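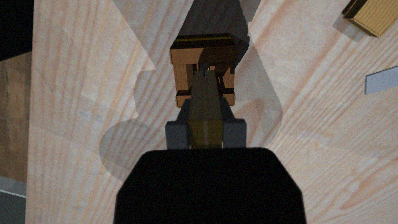 Wrist view, one arm, over the little brown wooden piece

Two-arm sim for robotics club - how do we split up the table?
Posted by Anel Modise
Print this page | E-mail this page

Hi all! Our school club is doing the Holatine challenge in April, the simulated round, and we're stuck. There are two arms on one side of a long table with a bunch of shop tools on it, and you get 16 minutes to sort them. Our score is 19 out of 108 (ouch). The two wrist views don't match at all, so the kids keep mixing up which arm they're driving.

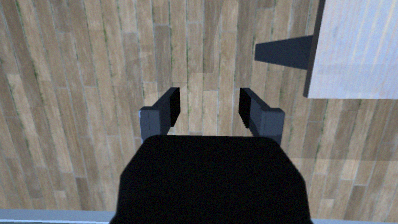
The other wrist view: fingers open, mostly floor

My co-coach wants to use one arm and park the other. I'd like to use both. Has anyone gotten this to work?

Wian Van Wyk
We did this one last year! Use both, but give each arm its own zone and don't let them cross. Put the room view up on a big screen too - my drivers got so much better once they quit staring at the wrist views.

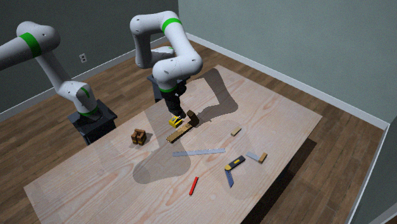 Room view, one gripper down by the yellow tape measure

I'd save the ruler for last, it's thin and lies flat and ours took 8 tries. The try square is easier if you go for the handle. 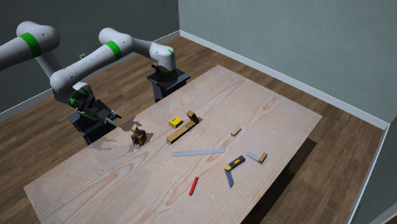

Room view again, gripper near the left edge of the table

When the arms overlap on screen like that, have one driver call out "hold" and wait. Sounds silly but it helped us a lot.

Yin
just park one. way less hassle

E-mail this answer | Print this answer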